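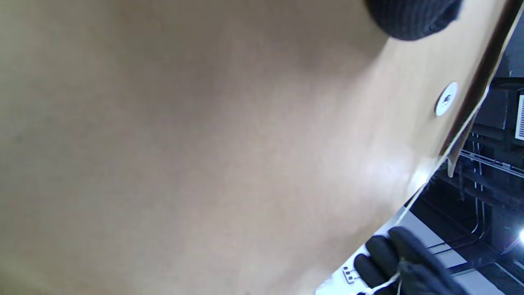 lindenblatt_z

Papiere von acht Jahren ordnen, aber wie?

Guten Tag in die Runde,
ich bin vor kurzem nach Zalisen umgezogen und habe in den Kartons alle meine Papiere von acht Jahren gefunden: Mietvertrag, Zeugnisse, Übersetzungen mit Stempel, Briefe von der Krankenkasse, Stromrechnungen, Gebrauchsanweisungen. In der alten Wohnung lag alles in einem Schrank ohne System. Deutsch ist nicht meine Muttersprache, und ich verstehe bei manchen Briefen nicht sofort, ob sie wichtig sind. Deshalb habe ich niemals etwas weggeworfen.

Meine Fragen sind: Soll ich nach Jahr oder nach Thema sortieren? Und lohnt sich das Scannen? Ich habe mir das Programm Winunon angesehen, es kostet aber 17 Euro im Monat, und das finde ich für eine Privatperson zu viel. Das Regal ist von Silik und nicht sehr tief, breite Ordner stehen vorne ein wenig über.

Ich danke Ihnen im Voraus für jeden Rat.
Geschrieben am 15. Oktober 2022

kellertreppe

nach thema. hab ich immer so gemacht. die anleitungen kannst wegwerfen, gibts alle im netz

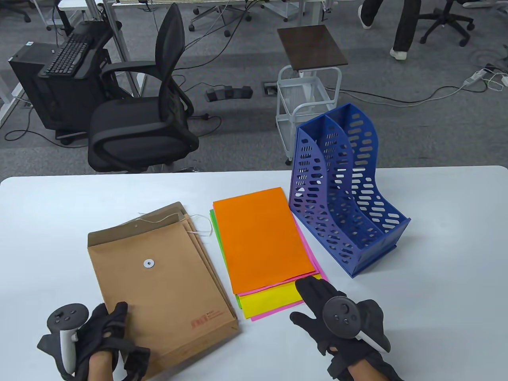
morgenkaffee_668

Ich möchte etwas ausführlicher antworten, weil ich vor einigen Jahren dasselbe Problem hatte — auch mit Übersetzungen und Stempeln.

Zuerst habe ich nach Jahren sortiert, und das war ein Fehler. Als ich meinen Arbeitsvertrag brauchte, wusste ich das Jahr nicht mehr und musste vier Ordner öffnen. Seitdem habe ich Themen: Wohnung, Arbeit, Gesundheit, Versicherung, Bank, Ausweise und Zeugnisse. Innerhalb von einem Thema liegt das Neueste vorne.

Originale bitte nicht lochen! Ich lege sie in Umschläge mit Schnurverschluss und schreibe mit Bleistift darauf, was drin ist. Für Rechnungen reicht ein Stehsammler, der ist auch schmaler als ein Ordner und passt vielleicht besser in Ihr Regal.

Scannen würde ich nur die Originale und die Verträge. Dafür braucht man kein Abonnement, die Bücherei bei mir hat ein Gerät, das auf einen USB-Stick speichert. Ich habe am Anfang 900 Seiten gescannt, auch alte Kontoauszüge, und davon fast keine wieder geöffnet.

Bei Briefen, die Sie nicht verstehen, schlage ich einen eigenen Umschlag »unklar« vor. Im Januar gehe ich damit immer zur Beratungsstelle und frage, was ich noch aufheben muss.

lindenblatt_z

Vielen Dank an beide. Den Umschlag »unklar« mache ich heute noch, er wird wahrscheinlich ziemlich dick. Die Anleitung für die Waschmaschine behalte ich trotzdem.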